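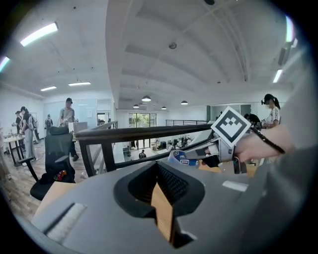
**Zwischenbericht Ausbau und Möblierung Obergeschoss, Objekt Jillton**
Stand: 3. Januar 2002
Auftragnehmer: Kumard, Innenausbau

## 1. Gegenstand

Der Bericht umfasst die Möblierung der oberen Ebene, die Geländer sowie die Leitungsführung am Boden. Die untere Ebene mit den Schreibtischarbeitsplätzen ist Gegenstand des Loses 2 und wird nur behandelt, soweit Schnittstellen bestehen. Die Bewilligung vom Juni gilt unverändert. Von den 39 Positionen des Leistungsverzeichnisses sind 2 offen, siehe Abschnitt 4.

## 2. Ausgeführte Leistungen

**Geländer.** Das Geländer zur unteren Ebene ist montiert und abgenommen: dunkler Holzhandlauf, schwarze Metallstäbe. Die Befestigungspunkte wurden nach der Montage nachgezogen. Der Handlauf erhält im Frühjahr einen zweiten Ölauftrag, die Kosten sind in der Position enthalten.

**Tische.** Lieferung durch Gronberg in zwei Teillieferungen. Die Tische mit heller Platte in Eichenton und weißem Metallgestell stehen am vorgesehenen Ort. Bei der ersten Teillieferung fehlten Stellfüße -- Nachlieferung erfolgt, Rechnung entsprechend gekürzt. Der weiße Tisch mit schwarzen Beinen stammt aus dem Altbestand und wird weiter genutzt.

**Stühle.** Schwarze Bürodrehstühle mit Netzrücken, Lieferung Pasichnyk. Die Rollen sind für Hartböden ausgelegt. Eine Beanstandung (Höhenverstellung) wurde durch Austausch erledigt.

## 3. Zustand der Fläche im Betrieb

Die obere Ebene wird seit der Teilabnahme genutzt. Der Dielenboden zeigt nach Angabe der Nutzer keine Druckstellen. Eine Nachmessung der Ebenheit steht aus.

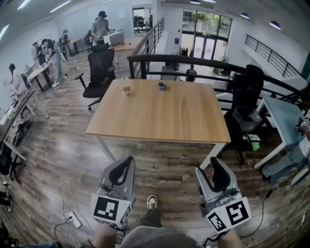 *Abb. 2: Tisch mit heller Platte, obere Ebene; links unten Steckdosenleiste mit weißen Leitungen.*

Die Stromversorgung an den Tischen erfolgt derzeit über lose verlegte Leitungen. Leitungen im Gehbereich sind nur als Übergangslösung zulässig. Vorgesehen sind flache Kabelbrücken in Dielenfarbe; Bodentanks scheiden wegen der Konstruktionshöhe aus.

## 4. Offene Positionen

| Position | Leistung | Stand |
|---|---|---|
| 17 | Kabelbrücken, obere Ebene | Angebot liegt vor, Freigabe ausstehend |
| 31 | Akustikmaßnahme unter der gewölbten Decke | Muster bestellt |

Zu Position 31: Die sichtbaren Balken bleiben frei. Absorber werden ausschließlich zwischen den Balken befestigt. Eine Messung der Nachhallzeit erfolgt vor und nach dem Einbau.

## 5. Kosten

Die Mehrkosten für die Kabelbrücken betragen nach Angebot 300 Euro netto und lassen sich aus der Kürzung bei den Tischen decken. Eine Aufstockung der Mittel wird nicht beantragt. Um Freigabe der Position 17 wird gebeten -- die Lieferzeit beträgt zwei Wochen ab Bestellung.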